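Monday Is Folding Day

Hello again from the Carroll Street place! If you're new, this is the page where I put up photos of whatever I've been sorting that week, and in March that means clothes, clothes and more clothes. I've been promising Tahmineh Bakhtiari a laundry gallery since she wrote in asking how I keep T-shirts from turning into one big lump by Thursday. I have 21 of them in regular use (yes, I went through the drawer) and I'm not ready to part with a single one.

My whole method is a white table and a bit of patience. I put the bright stuff first because it cheers me up, and I had the radio going and a pot of tea on the side, so there are worse ways to spend a morning.

Folding gallery
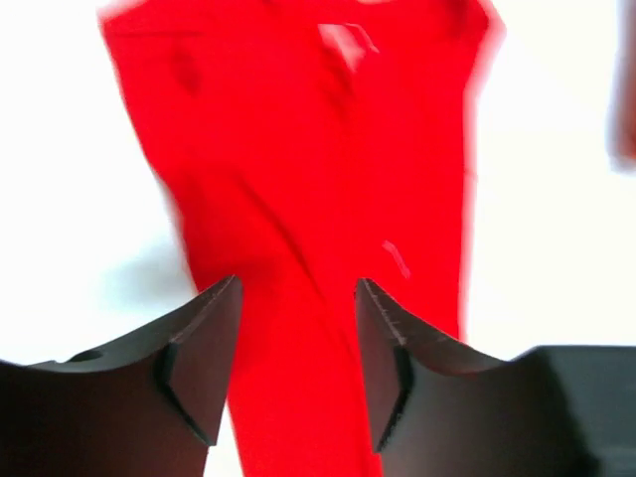

Red, and on the move! I love a color you can spot from the other end of the house.
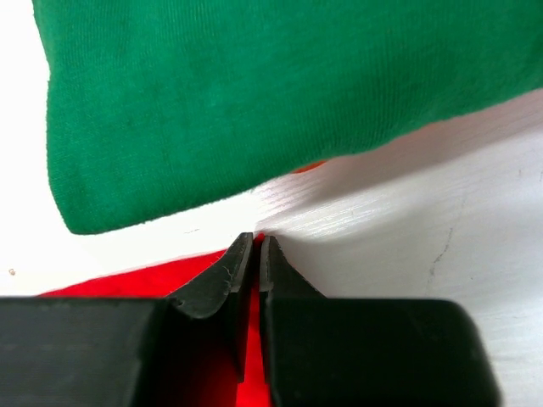
Green knit with its fine little ribs, red lying flat in front, and a peek of orange under the green.
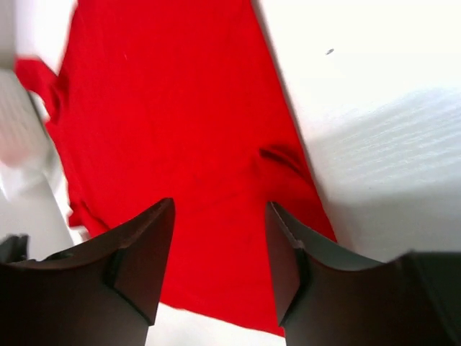

The red spread out on the white, creases and all - I do my smoothing by hand and leave the iron for Sundays.

What I do with the creases

Flat palm, middle outward, then down toward the hem. I used to tug at the corners and all I got was wavy edges, so now I go slow and let the fabric settle. Knits get folded a bit looser than everything else. My friend Eimear Lenihan rolls hers, and her drawers over in Droststead look like a candy store, but I've tried rolling 2 times and both times I was back to folding within the week. Maybe it's me!

For putting away, I go by color and forget about sleeve length completely. Reds and oranges on the left, greens next to them, blues wherever they fit. The gray things live at the back and I'm sure they know why.

Coming up

Socks. I've been avoiding them since Christmas and the bag is now bigger than the cat (Melon, for those who ask, is doing fine and sleeps on the towels). If you fold your socks in some clever way, write and tell me - I'll try anything that doesn't involve buying another box.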